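Projet Prerkeo : nommer les fruits jaunes à la balance libre-service
Rapport de projet, deuxième année
Groupe : Jolán Hajdu, Krisztina Hegedűs, Krum Vlachou
Encadrante : Monique Fleury
Juillet 2023

1. Point de départ

Le magasin Nyitrai vend ses fruits au poids. Le client pose le fruit sur la balance, cherche son nom dans un menu, appuie, et colle l'étiquette. La gérante, Irén Magyar, nous avait signalé que les étiquettes étaient souvent fausses au rayon des fruits jaunes et verts. Les erreurs passaient en caisse, où il fallait les corriger à la main, et la file s'allongeait. Sur la période que nous avons pu consulter, la caisse avait enregistré 710 corrections d'étiquette, tous fruits et légumes confondus.

Nous sommes partis de cette plainte. La question posée par l'encadrante était simple : est-ce que les gens se trompent parce qu'ils ne reconnaissent pas le fruit, ou parce que le menu est mal rangé ? Nous avons choisi de travailler seulement sur les jaunes, du jaune-vert au jaune orangé, pour garder un sujet faisable avec le temps que nous avions.

2. Ce que dit le menu existant

La balance, un modèle Vondus, affiche les fruits par ordre alphabétique, avec une petite vignette à côté de chaque nom. Les vignettes viennent du fournisseur du logiciel, Prisus. Elles ont toutes la même taille à l'écran, de sorte qu'un petit agrume et une mangue y occupent la même surface. L'orientation est toujours la même aussi : fruit debout, pédoncule en haut, fond transparent.

Krum a relevé les écrans un par un. Plusieurs défauts sont apparus dès cette étape. Le citron et le citron vert sont sur deux pages différentes lorsque le magasin ajoute des variétés entre les deux. La mangue figure sous « mangue », mais aussi sous un nom de variété que peu de clients connaissent. La goyave existe dans le menu même quand le magasin n'en vend pas. La banane est sur la première page et pose peu de problèmes.

Nous avons aussi noté que le client arrive à la balance avec le fruit à la main ou dans un sachet. Il le regarde donc de haut, couché, souvent sous un éclairage qui vient de côté. Aucune vignette ne montre un fruit de cette manière.

3. Hypothèses

Première hypothèse : la forme suffit pour les fruits allongés. Une banane se reconnaît même si l'on n'en voit qu'une partie.

Deuxième hypothèse : pour les petits fruits ovales jaune-vert, la couleur induit en erreur. Entre un citron mal coloré, un citron vert qui jaunit et une goyave, l'hésitation est normale, et le client prend le premier nom qui convient à peu près.

Troisième hypothèse : voir deux fruits côte à côte aide, car la taille de l'un renseigne sur celle de l'autre. C'est l'idée que nous voulions surtout vérifier, car elle conduit à une solution peu coûteuse (des vignettes groupées).

4. Matériel et préparation

Nous avons travaillé sur une table blanche, dans une salle au sol de moquette grise. Le blanc avait été retenu pour que la couleur de la peau ne soit pas modifiée par le fond. Nous avions d'abord essayé une nappe verte, qui tirait tous les jaunes vers le citron, et nous l'avons abandonnée.

Les fruits étaient posés couchés, comme sur le plateau d'une balance. Nous n'avons pas cherché à les aligner. La lumière n'a pas été corrigée non plus : les ombres font partie de ce que voit un client au rayon, et Monique Fleury nous avait déconseillé de fabriquer des conditions trop propres.

La mangue et le petit fruit jaune-vert ont servi de couple de comparaison. La banane a servi de cas facile, à présenter seule.

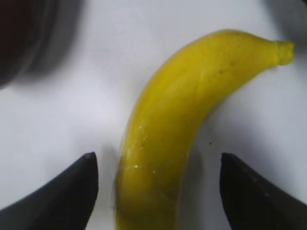 Banane seule, sur fond blanc.
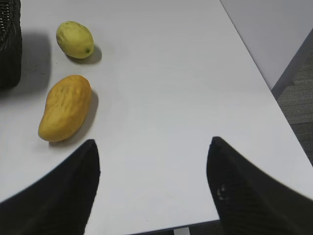 Le petit fruit jaune-vert et la mangue.
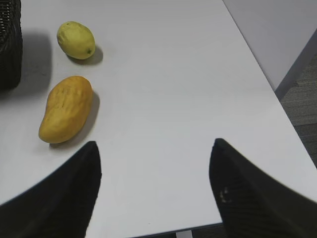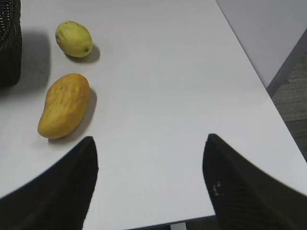 Les deux mêmes types de fruits, avec le bord de la table et la moquette sur la dernière vue.

5. Déroulement du test

Le test a réuni 20 participants, recrutés dans les couloirs et à la sortie de la bibliothèque. Aucun ne travaillait dans l'alimentation. Chacun a fait quatre réponses, ce qui donne 80 réponses au total. Krisztina lisait la consigne, toujours la même : « Dites le nom sous lequel vous chercheriez ce fruit sur une balance. » Jolán notait la réponse mot pour mot, hésitations comprises.

Les quatre réponses correspondaient à quatre situations : la banane seule, la mangue seule, le petit fruit seul, puis le petit fruit à côté de la mangue. L'ordre était le même pour tout le monde. C'est une faiblesse sur laquelle nous revenons plus loin.

Nous avions prévu de chronométrer. Nous y avons renoncé après les premiers passages : les gens parlaient, demandaient s'ils avaient le droit de toucher, racontaient ce qu'ils achetaient d'habitude. Le temps mesuré n'avait plus grand sens. Les remarques, en revanche, ont été utiles, et nous les avons gardées dans le cahier.

6. Résultats

La banane a été nommée correctement par tous les participants. Personne n'a hésité. La première hypothèse est donc confirmée pour ce fruit, ce qui n'est pas une surprise.

La mangue a donné des réponses plus variées que prévu. La plupart des participants ont dit « mangue ». Quelques-uns ont dit « papaye », et un participant a demandé si c'était un légume. Plusieurs ont expliqué qu'ils imaginaient une mangue plus rouge et plus ronde, parce que ce sont les mangues qu'ils voient en rayon. Une forme allongée, courbée vers le bas et d'un jaune presque orangé leur paraissait inhabituelle. Nous pensons que la vignette du menu, qui montre une mangue bicolore, renforce cette attente.

Le petit fruit seul a été le cas le plus difficile. Les réponses « citron » et « citron vert » se sont partagé la majorité, avec plusieurs « goyave » et deux ou trois « petite mangue ». Beaucoup de participants ont donné un nom puis l'ont retiré. Une personne a dit qu'elle taperait « citron » sans réfléchir parce que le prix serait sûrement proche. Cette remarque nous a semblé importante : l'erreur d'étiquette n'est pas toujours une erreur de reconnaissance. Il arrive que le client reconnaisse le doute et décide de ne pas chercher plus loin.

À côté de la mangue, les réponses ont changé, mais pas dans le sens attendu. Nous pensions que la comparaison des tailles ramènerait les gens vers les agrumes. Une partie d'entre eux a au contraire penché vers « petite mangue », sans doute parce que deux fruits posés ensemble passent pour deux fruits de la même famille. La troisième hypothèse n'est donc pas confirmée. Elle est même à manier avec prudence si l'on veut regrouper des vignettes.

7. Discussion

Nos résultats ne désignent pas une seule cause. Le menu alphabétique gêne, mais il gêne surtout ceux qui savent déjà ce qu'ils cherchent. Pour les autres, le problème vient avant : ils n'ont pas de nom en tête et parcourent les vignettes. Un classement par couleur les aiderait peut-être, à condition que les vignettes montrent les fruits tels qu'on les tient.

Krum défend un classement par forme — allongé, rond, ovale — avec la couleur en second. Jolán préfère la couleur d'abord, parce que c'est le mot que les participants prononçaient en premier (« c'est jaune, mais un peu vert »). Nous n'avons pas tranché. Les deux versions ont été dessinées sur papier et montrées à Irén Magyar. Elle a retenu la version par couleur pour son magasin, surtout parce qu'elle ressemble à la disposition de ses bacs.

Reste la question de l'extrémité du fruit. Plusieurs participants ont demandé à voir le côté du pédoncule avant de répondre. Les vignettes actuelles le montrent à peine. Une petite vue de détail pourrait suffire, et elle ne prendrait pas beaucoup de place à l'écran.

8. Limites

L'ordre des présentations n'a pas été tiré au sort. Le petit fruit à côté de la mangue venait toujours en dernier, et certains participants avaient visiblement envie de donner une réponse différente de la précédente.

Le groupe testé était jeune et peu varié. Les clients de Nyitrai sont plus âgés, d'après la gérante, et ils connaissent mieux les fruits, ou en tout cas ceux qu'ils achètent chaque semaine.

Les participants n'avaient pas l'odeur ni le toucher pour se décider, puisque nous leur demandions de répondre en regardant seulement. Or l'odeur d'un agrume lève presque tout doute. Une suite du projet devrait prévoir un passage avec les fruits en main.

Enfin, nous avons testé des réponses orales. Sur une balance, il faut appuyer sur une touche, parfois avec un sachet dans l'autre main et quelqu'un derrière soi.

9. Suite prévue

La version par couleur doit être essayée sur une balance du magasin à partir d'octobre, si le fournisseur accepte de modifier l'ordre des pages. Prisus nous a répondu que le changement était possible, mais que les vignettes personnalisées demandaient un format particulier. Krisztina s'occupe de cette partie. En attendant, une feuille plastifiée avec les noms des fruits jaunes a été posée à côté de la balance, et la caissière note les corrections dans un tableau à deux colonnes : l'étiquette collée et le bon nom.

Le cahier de relevés et les deux maquettes papier sont conservés par Monique Fleury et peuvent être consultés sur demande.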